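17 Apr 2026

Madder, second bath, and a few things left over from January

Started the soak last night before going home and came in this morning to a pot the color of strong tea, a good sign with the Nakgate root. The old Hitard powder always went brown on me, whatever I did to it, and I spent most of the winter blaming the water. I still think the water has something to do with it (we are hard as nails here) but I've stopped giving it all the credit.

Weighed out 296 g of chopped root for the big pot. That leaves 1,746 g in the bin, so if the summer class goes ahead as planned we should order before it starts and not during, please, whoever is reading this. Beverley Whiteley has the order form. She also has my good strainer, which I mention only in passing.

Wool is the Fellix two-ply, the undyed lot, scoured yesterday and mordanted with alum. I let it cool in the mordant overnight because I had to leave. The skeins feel a touch sticky but not as bad as the January ones, which I swear you could have hung on the wall without a nail. Cream of tartar was halved from what the sheet says. I've crossed it out on the sheet in pencil; somebody with nicer handwriting might want to do it properly.

Temperature notes. Brought the bath up very slowly, an hour and a bit to get to hand-hot and then on from there. Hanane Ramadan's rule is to stop well before you see any steam worth talking about, and I've come round to her way of doing it after years of letting the pot get away from me while I chatted. Too hot and the browns come out of the root and sit on top of your lovely red like gravy. I kept the thermometer clipped on the near side and moved it over to the far side at intervals, and there is a real difference between the two, enough to matter. The burner under that pot is lopsided and always has been. Turning the pot a quarter turn now and then helps a little.

First skein went in at 30 minutes past the hour and looked like nothing at all for ages, a sort of timid peach. I nearly fiddled with it. Went and did the labels for the Minhas samples so I would keep my hands busy, and when I came back it had gone to a proper orange-red, quite even, with one paler patch where the tie was too tight. Same mistake as last time! Figure-eight ties, loose ones, and I'm writing it here so that I have to look at it.

Added chalk to the second half of the bath, a small pinch, stirred in with a bit of warm water first so it wouldn't clump. The shift is lovely. It goes cooler and deeper, closer to brick than to carrot, and I'd call it the best red we've had out of this room, though I know Hanane will hold it up next to hers and say nothing in that kind way she has. Third skein went into what was left with no fresh root and came out a soft coral. I like that one the most, if I'm allowed a favorite.

Rinse: let them cool in the pot first, then lukewarm water, then lukewarm again with a drop of the wool wash. The second rinse still had color in it and I stopped at the third. On the rack now, away from the window. I'll cut a snippet from each for the light test and tape half of it under card as usual.

Minhas samples are labeled and in the tray by the door. The linen ones took hardly any color. I think they want a tannin step before the alum, so I've put 200 g of oak gall powder on the list with a question mark beside it. It isn't cheap and a bit of strong black tea might do for a trial. Will try the tea first on scraps.

Loose ends:
The exhaust bath is in the lidded bucket, marked. Please don't tip it, I want to try it on silk.
Scale needs a battery.
Spent root is draining in the muslin and I'd like it dried and kept, there is usually a pale pink left in it.
Beverley asked whether we could do weld next, and yes, gladly, as soon as the big pot has been scrubbed. Madder gets into everything, including my cuffs.

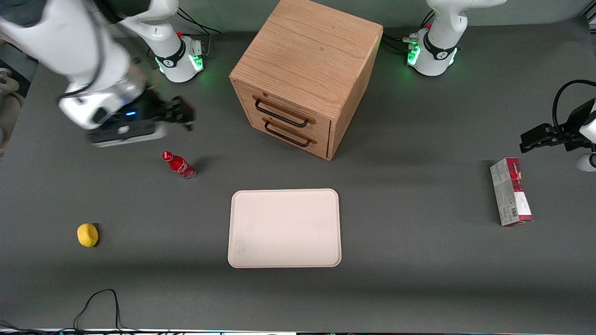
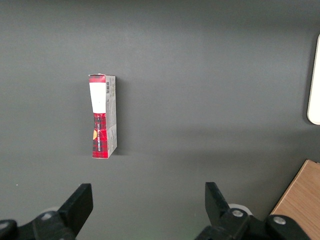 Gray tabletop in both; the second one has the little cardboard box with the red band, standing on end.

Will look at the skeins again once they're dry and write the colors down by daylight.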